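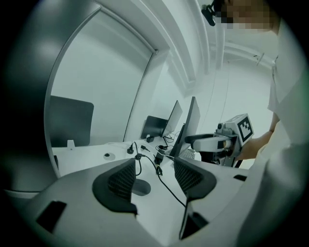 The Caton Building open day started at 10 in the lobby, where a sign promised a 60-minute tour and a choice of coffee. I got the tour. I'd come over from Drinham on the early bus to look at desk space, having worked at my kitchen table since April and lost most of the arguments with it.

## Second floor

They took us up the back stairs, as the elevator was resting. The shared rooms are on the second floor, and the one I liked best has a pale arched opening in the wall with a white alcove behind it. The brochure calls this a "reflection niche." I'd put a printer in it. A big dark gray panel stands in front of part of the arch, so you can reflect on that too.

The desk is long and white, and on paper it's exactly what I was after. In practice it has already been claimed by the cables. They run in a black heap between the monitors and their adapters, and one had made a break for it over the edge. There was a plug lying out on the desktop, a few inches from where I'd want to put a sandwich. The brochure says "clean, cable-managed surfaces." I suppose managed is a broad word — I've had managers like that.

Three monitors were set up along it, one with a silver frame and the other two dark, all turned in different directions like relatives at a wedding. A white keyboard was tucked partway under the closest screen. I have strong feelings about keyboards you have to reach under things for, and I kept them to myself until the stairs.

## What it costs

A desk is $310 a month, or $333 if you want a locker. Chairs are included. So is the Pastor Room, a meeting room on the ground floor that you book through an app called Grerkurero, which the guide pronounced three different ways. I tried to install it in the hallway and was told I was number 193 in line for an account.

Good daylight on the stairs, decent bathrooms, a kitchenette with one very popular mug. Parking is on the street and mostly theoretical.

I took a form. If they'd throw in a cable tray and a bag of Velcro ties I'd sign tomorrow, and I've emailed to ask. The bus back was at 11:40 and I caught it with the form folded in my coat.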